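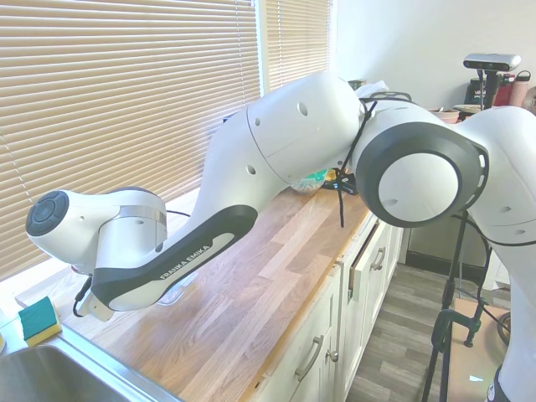
Amra Perić asks why the wood counters at Cetwood have to be oiled at all, when the laminate she had in her last apartment got by for years with a wet cloth. It's a fair question, and several other people have asked it at the desk this winter, so this item of the March 4, 2023 newsletter goes into it at some length.

Laminate has a hard plastic skin. Water sits on top until you wipe it up. Butcher block is wood all the way through, and our counters have no varnish on them, only oil. The oil fills the surface so water can't get in easily. It wears off with washing, and it wears off fastest where you wash most. When it's gone, the wood takes in water, swells a little, dries out and shrinks again. After enough rounds of that you get rough grain, gray patches and, in the worst cases, a split along a glue line.

The building has 90 apartments with wood counters. The rest got laminate when Cetwood was renovated, and if yours is laminate you can skip to the next item.

**How to tell if yours needs oil**

Put a few drops of water on the counter and leave them for 5 minutes. If they stay up in beads, you're fine for now. If they have gone flat and left a dark spot, the counter is due. Do the test in more than one place. The stretch next to the sink will usually fail long before the part under the cabinets where the toaster lives.
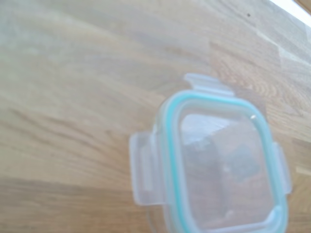 Most people oil twice a year. If you cook a lot, or have kids who do their art projects in the kitchen, four times is closer to what you'll need. New counters want more than old ones. A replacement piece should be oiled once a week for the first month and then once a month until the drops bead up properly.

**What to use**

Use a food-safe mineral oil. The hardware store in Pornimthorpe, Plarkeck, carries one called Waaka in a plain bottle, and that's what we keep in the supply closet. A bottle will do an average kitchen twice. Please don't use olive oil or any other cooking oil. It goes sticky, then it starts to smell, and getting it out again means sanding.

Don't use furniture polish either. It may look good for a week, but it isn't meant for a surface where you put food.

**How to do it**

1. Clear the counter and wash it with dish soap and warm water. Wipe off the soap with a clean damp cloth.
2. Let it dry overnight. Oiling over damp wood locks the water in.
3. If the surface feels rough, go over it lightly with fine sandpaper, along the grain. Wipe up the dust.
4. Pour a small puddle of oil and spread it with an old T-shirt. Work along the grain and keep going until everything has an even coat, including the front edge and the cut edge around the sink.
5. Leave it for a few hours, or overnight if you can do without the kitchen.
6. Wipe off whatever hasn't soaked in. If you skip this you'll have oily elbows for days.

Two thin coats are better than one heavy one. Dry spots will show up as duller patches, and you can just go back over those.

**Stains and burns**

Tea, coffee and red wine come out fairly well with coarse salt and half a lemon. Rub, wait ten minutes, rinse, dry, and then oil that spot again, as the lemon strips it. Black rings from cans are harder. They come from iron reacting with the wood, and lemon will only lighten them. Scorch marks have to be sanded. If a mark is bigger than your hand, call the maintenance desk at extension 904 before you start - a deep sanded dip is more trouble to fix than the burn was.

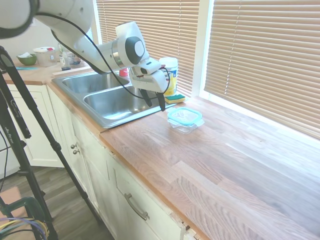
A reader on the second floor wrote in that the caulk matters more than the oil, and that two years of faithful oiling did nothing for a counter where water was getting in under the rim of the sink. We agree that both need attention. Run a finger along the joint between sink and counter every couple of months. If the bead is cracked, lifting or has gone black, report it. Recaulking is maintenance work and doesn't cost you anything. Please don't put new caulk over old, it won't hold.

The same reader suggested keeping dish racks off the wood, or at least putting a tray under them. That's good advice. A rack that drips in the same place every evening will wear through the oil there in a matter of weeks.

**Supplies and the April round**

Oil, sandpaper and clean rags are in the supply closet by the mail room. Take what you need for one kitchen and bring the bottle back if there's anything left in it. Used rags go in the lidded metal can by the back door, laid flat to dry first.

In April, maintenance will go around to apartments where the counter needs more than oil. That covers splits, loose pieces and deep burns. If you want to be included, leave a note at the desk with your apartment number and a line saying what's wrong and where. You don't have to be home, but the counter should be clear. Plan on keeping it clear until the next day - fresh oil and grocery bags don't mix well.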